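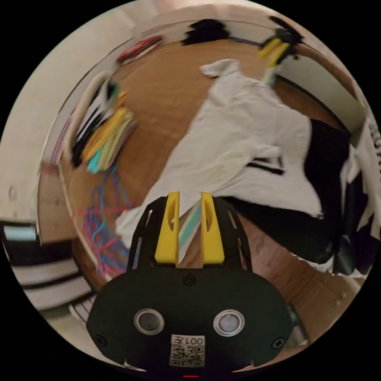 Grendgate Open: six teams, one LAN slot, and a patch nobody wanted

Esports > News > Tournaments
14 comments | 32 shares

Thursday, May 25, 2023

Group play at the Grendgate Open starts tonight, and the bracket has already been redrawn once. Six teams are left from the April qualifiers. One goes through to the LAN final in Belmonte, the rest go home. Or stay home, as it's all online until then.

The big news first. Brollano are in, but without their captain. Devendra Sandhu has a wrist problem and will sit out the whole group stage, the team said last night in a two-line post. Kiran Awasthi takes over the calling. She has done it before, in one match in April, which Brollano lost on the last map after being well ahead. Not ideal. She did top the server in that one though, so there is something to build on.

"I'd sooner have Dev next to me shouting," Awasthi said on the team stream. "But I know the calls. We've all been playing them for long enough."

Sandhu will still be on voice between maps, which the rules allow. During rounds he has to be muted. The admins say they'll be checking that and any team caught out will forfeit the map.

Bulier come in as favourites. They dropped a single map in qualifying, and Hsiu-ying Lau has been the best player in the region all spring by most people's reckoning. Her sniping won them the decider against Brollano, holding the far ramp more or less by herself for the whole second half. Expect everyone to ban that map. Whether that helps is another matter, Bulier looked fine on the other ones too.
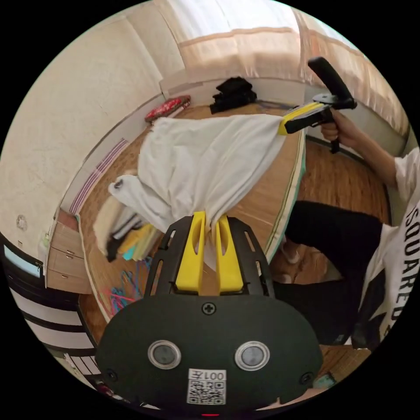 Lau was asked about the bans at the press call and didn't seem bothered. "They can take it away. Then we play something else." Asked which map she would like instead, she laughed and passed the mic along.

Then there's the patch. It landed on Monday night, cut the price of smoke and took a chunk out of rifle damage at long range. Teams had asked for the old version to be kept for this event. Organisers said no, citing the practice servers, which have all been moved over already. So that's three days to relearn the economy.

Hemant Srivastava, who coaches Bulier, called the timing "daft" but said his side had put the hours in. "Cheap smokes means slower rounds. If you like watching five people wait behind a wall you're in for a treat." He'd have prefered a week's delay. He did add that the long range change probaly hurts his own team more than most, given how they like to play.

Yogesh Yadav, running the event, said a delay was never on the table. The hall in Belmonte is booked and over 800 tickets have gone. The room holds 1,000. What's left goes back on sale tomorrow at noon, seats at the back and a few up the side, no reserved blocks.

Format is the same as last year – everyone plays everyone once, best of three, top two meet in a best of five for the LAN place. Ties go to head to head, then round difference. There was a lot of moaning about round difference last time, after a team went out by a single round. Yadav said they had looked at tiebreaker matches and there wasn't the room in the schedule.

Tonight's opener is Brollano against Bulier, which is a rough start for Awasthi and a good one for everybody else. Maps get picked half an hour before. No rest day in the group stage, so a long one tonight could hurt whoever has the early match tomorrow. That's Brollano again, as it happens. They asked to swap and were turned down.

Streams run on the Open's own channel, English only for now. A second channel with the players' voice comms goes up afterwards, on a delay, with the swearing left in. Prize money hasn't been confirmed beyond the LAN place itself. Yadav said a figure would be out before the best of five and that teams had been told what to expect.

Sandhu's team say he'll see a specialist next week. If Brollano get to Belmonte he wants to play. Awasthi said the seat is his whenever he's ready for it.

Filed under: Grendgate Open, Brollano, Bulier, Roster news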